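**Plorkent sorts out its chopsticks**

Sunday, March 8, 2026 - Noodle house Plorkent has begun matching up its 658 chopsticks, long kept in no order at all. Regulars had grown used to eating with one dark stick and one pale one.
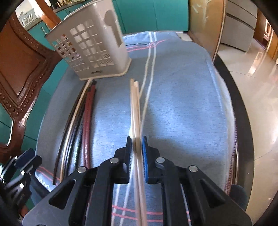 "We bought sets in different colors for 19 years and never threw one out," said owner Gianni Costa. "I blame October, mostly."

Matched pairs go back on the tables this week. Odd sticks - 60 so far - are free at the counter.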